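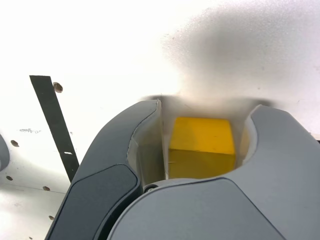
### 4.2 Small-part pickup and tidying

The second group of tasks covers the chores that come up most often in our logs from the Brurham workshop: clearing a bench, sorting loose parts into trays, and putting tools back where they came from. Almost all of them start with the same step. The gripper has to close on a small object lying on a flat surface and keep hold of it while the arm moves. We therefore tested pickup separately before running the full chores.

Each arm attempted 300 pickups from a plain white surface under bright overhead light, using blocks and fasteners from the Asante parts set. A pickup was scored as a success if the object was lifted clear and was still in the gripper after a short transfer to the drop zone. Objects that rotated in the grip were still counted, but we flagged them, as rotation matters later when a part has to be placed.

Cubes were the easiest shape for both arms. With flat, parallel sides there is little for the controller to decide, and a cube can sit well down in the opening with a finger on either side and the palm behind it, as in Figure 1. The inner linings of the fingers touch the object before the harder shell does. We did not test the fingers with the linings removed.

Thin parts were much worse. Washers and flat brackets lie too close to the surface for a rounded fingertip to get under, and the Nirnitz controller usually responded by closing on nothing and trying again from the same height. After 9 failed attempts on one part the run was stopped and the part was recorded as not handled. The Griker controller approached at a lower angle and did better, but it was slower and sometimes pushed the part out of reach.

Surface features also had an effect we had not planned for. When a small part came to rest over a hole in the worktop, the depth estimate was often wrong and the fingers closed too low. Dark strips on a white surface caused fewer problems, though in several runs a strip was segmented as a separate object and the arm tried to pick it up.

Full chores were then run from start to finish without help. Of 586 bench-clearing runs, some 100 ended with every part in the right tray. Most of the others left one or two flat parts behind. A person can finish the same bench in a few minutes, and in our setup a person still had to come by afterward for what was left.

Deisy Alvarado reviewed the recordings and sorted the failures by cause. Missed grasps on thin parts made up the largest group, followed by wrong-tray placements. Drops during transfer were rare for both controllers. We return to the placement errors in Section 4.3, where the trays are closer together and the order of parts is fixed.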